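Can a machine tidy up a kid's room yet, or is it still all demo videos?

Asked in Home & Gadgets, 3 answers

Every evening I do the same lap of my daughter's room - toys off the desk, lamp back where it goes, small stuff into the bin. My brother-in-law swears we'll have something that does this by next year. I have 1,000 bucks set aside and I'm tired. Is there anything I can buy now that picks things up and puts them away? I don't mean a vacuum, I already have a Bivent and it just shoves socks under the bed.

Answer from Ghislain Caron (accepted)

Short version: no, not for 1,000. I test arm setups for a living and tidying is way harder than it looks! A box with hard sides is the easy one, you close two fingers on it and you're mostly done. Soft toys squash, so the grip you planned isn't the grip you get. And then there are lamps... a lamp lying on its side has a slick shade, a bendy neck, a heavy base and a cord that goes wherever it likes. Pick it up by the wrong bit and the whole thing swings. You really want two arms, one on the base and one on the neck, and they have to agree with each other.

We ran a tidy-the-desk task in May, 40 tries. Hard little items went fine. The lamp was where I lost my afternoons, mostly the cord snagging. And all of that was bolted to a table with nobody's kid running through it. Moving it around a bedroom is another problem on top.

Answer from zirnthorpe_dad

just get bins with lids. mine were 445 for the whole wall unit, works great

Answer from Hubert Wróbel

Agree with Ghislain, with one small thing to add. Save your money, but do the boring prep now - cord clips on the lamp, one open bin for plush, one for blocks. It helps you tonight, and it's the same stuff that would help a machine later on. I wrote up a longer list on the Wandthorpe board if you want it. The cord clips made the biggest difference at our house.
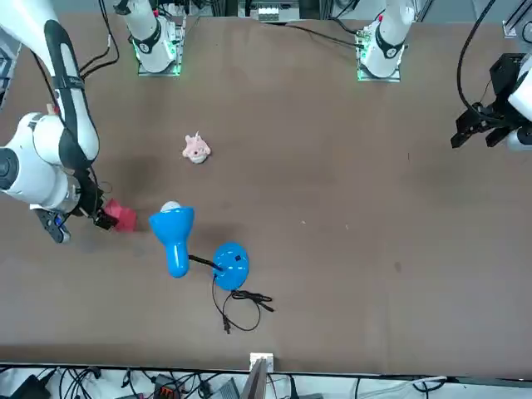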